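Sorting a Shared Craft Corner into Bins

Our craft corner at Hernholm takes up one end of a large open room, and most of what is in it ends up on the floor sooner or later. We reset it each February, and a smaller version of the same job gets done at the end of most afternoons. It takes 13 minutes if the bins are already labelled.

Before you start, get out one plastic bin for each kind of thing you keep. We use see-through ones from Drilow, long and fairly low. Solid colours look tidier on a shelf but you end up opening all of them to find the glue.

1. Clear the floor first. Pick up anything that rolls — pens, markers, reels of thread — and put it all on one table for now.

2. Tip each bin on its side and sweep the old contents out with your hand. Bits of paper and pencil shavings collect in the corners.

3. Wipe the inside with a damp cloth and dry it.

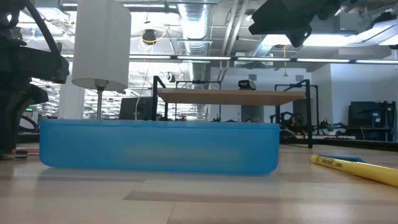 4. Test the markers on scrap paper. Throw out the dry ones and check that each of the others has a cap that clicks shut. Store them flat.

5. Fill the bins to two thirds and no further. A long bin packed to the rim bows in the middle when you lift it, and the lid won't sit.

6. Label the short end, so you can read it when the bins are pushed in side by side. Masking tape and a black pen will do. The Drido labels we tried peeled off in the first damp month.

Paper is better kept out of the bins altogether. Ours goes in a flat drawer, up to 800 sheets, with card underneath.

If you have more than 9 bins, write a list of what is in each and tape it up near the shelf. Change it when you move things.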